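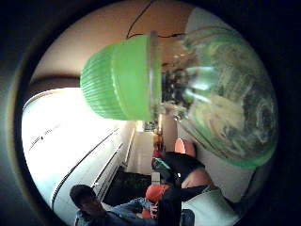

Kann ein Roboterarm heute schon Tische abräumen?

Gefragt von Dellonthorpe

Wir betreiben einen Aufenthaltsraum mit mehreren Sitzecken. Ich möchte wissen, ob ein einzelner Arm auf fahrbarem Sockel das Abräumen zwischen zwei Belegungen übernehmen kann: Flaschen in den Kasten, Schalen auf ein Tablett, Tischplatte frei. Wischen wäre optional. Der Hersteller Sumeo bewirbt dafür ein Modell mit 2 kg Traglast und Parallelgreifer, das Angebot nennt 2.270 Euro ohne Sockel. Pro Tisch wären 6 Minuten akzeptabel. Unbeaufsichtigter Betrieb ist Bedingung, sonst rechnet es sich nicht. Hat jemand Messwerte aus der Praxis, keine Werbevideos?

Hortensia Domínguez

Kurz: unter Aufsicht ja, unbeaufsichtigt nein.

Ich habe mit einem vergleichbaren Arm 47 Durchläufe an einem Beistelltisch protokolliert. Die Traglast war dabei nie das Problem. Ausfälle gab es bei der Tiefenmessung an transparentem Kunststoff, beim Anfahren flacher Gefäße und bei allem, was biegsam ist. 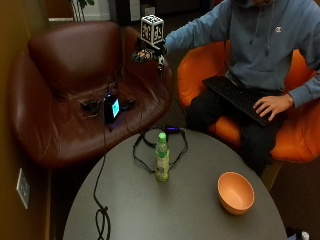 Für die Planung zählt zuerst die Objektklasse, danach die Lage im Raum. Starre, undurchsichtige Teile mit definierter Kante sind weitgehend gelöst. Eine leere Schale wie die orangefarbene auf dem runden Tisch fasst ein Parallelgreifer am Rand, sofern die Wandstärke zur Öffnungsweite passt. Die klare Flasche ist schwieriger: Tiefenkameras liefern an solchem Kunststoff Lücken, brauchbare Punkte kommen meist nur von Deckel und Etikett. Ist sie teilgefüllt, verschiebt sich beim Kippen der Schwerpunkt. Ich greife deshalb unterhalb des Deckels und halte die Flasche bis zum Absetzen senkrecht.

Lose Kabel sind der eigentliche Ausschlussgrund. Eine Schlaufe, die über die Tischkante hängt, wird von der Bahnplanung in der Regel nicht als Hindernis geführt. Der Arm nimmt sie mit, und am anderen Ende hängt ein Gerät.

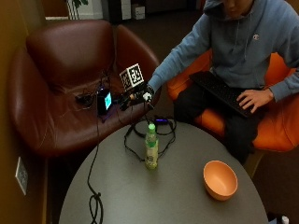
Abhilfe schafft nur eine feste Regel: Bei erkanntem Kabel im Greifraum stoppen und eine Person rufen. Damit ist die Bedingung „unbeaufsichtigt“ aber nicht mehr erfüllt. Bei mir trat dieser Stopp an Arbeitsplätzen deutlich häufiger auf als an reinen Esstischen. Wer die Stromversorgung unter die Platte legt, entschärft das erheblich.

Zur Zeit: Zwei Objekte in 6 Minuten sind realistisch, ein voller Tisch nicht. Das Umsetzen des Sockels ist darin nicht enthalten. Nach jedem Umsetzen muss zudem die Kamera neu zum Arm eingemessen werden – ohne diesen Schritt lag mein Greifpunkt ungefähr 2 cm daneben.

Jullemlow

Einfach Saugnapf statt Greifer nehmen. Läuft bei uns im Lager seit Dezember.

Dimitrov

Zum Saugnapf: Auf Kartons in Ordnung, auf einer gewölbten Flasche mit Etikett nur mit Faltenbalg und genügend Durchfluss. Bei matten Oberflächen vorher die Leckrate prüfen. Die Angabe zur Traglast gilt außerdem oft einschließlich Werkzeug, das Datenblatt sollte dazu eine Zeile enthalten. Falls nicht, vor der Bestellung schriftlich anfragen.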